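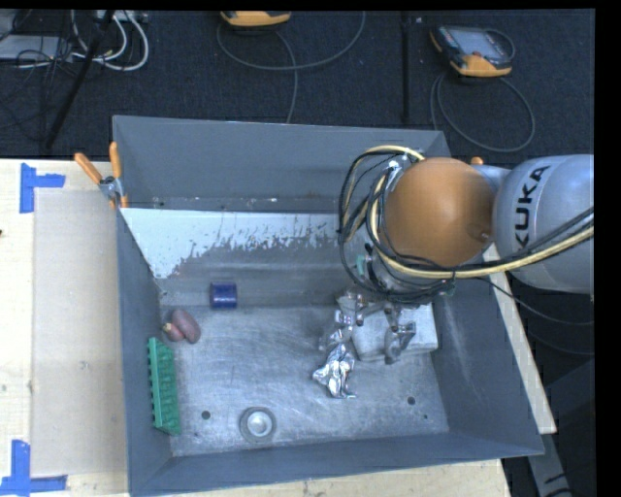 Jokadstead, 06/05/2023

Welcome back to the gallery, and thank you for your patience while I got round to putting something new on it! I meant to begin with the bench and the shelves, but the big grey bin has been on my mind all week, so the bin goes first and the rest of the workshop can wait its turn.

A good, plain piece of sheet metal on a pale wooden tabletop, with sloping sides and a base that has picked up plenty of scratches. I am very fond of scratches on a thing like this — they make it look at home. The pale block near the right-hand wall and the crumpled bit of silver foil beside it are only part of what there is to sort in it, and I do like how the foil catches the light at its wrinkled end.

Do have a look just below the back wall too, where there is a whitish patch with a ragged, flaking edge and bare metal peeping through along it. It comes down to quite a point on the left. We have two opinions about it here at Jokadstead: one is that it ought to be rubbed back and painted over properly, and the other (mine, I'm afraid) is that it looks rather like a map of a coastline and should be left well alone. Nothing will be decided before September, when the painting gets done, so there is plenty of time to write in and take my side.

A few words for those who are new to these pages. The gallery started as a way of showing friends over at Prerkness what we keep on our tables and what we keep it in, and it has grown to some 200 pictures of trays, tubs, crates and bins, a good many of them sent in by readers. The older ones are still listed under Anen and Cele, which were simply the names of our two previous rooms, and I have never had the heart to change the headings. If you have a well-worn metal bin of your own, do send it along, dents and all — I should love to see it.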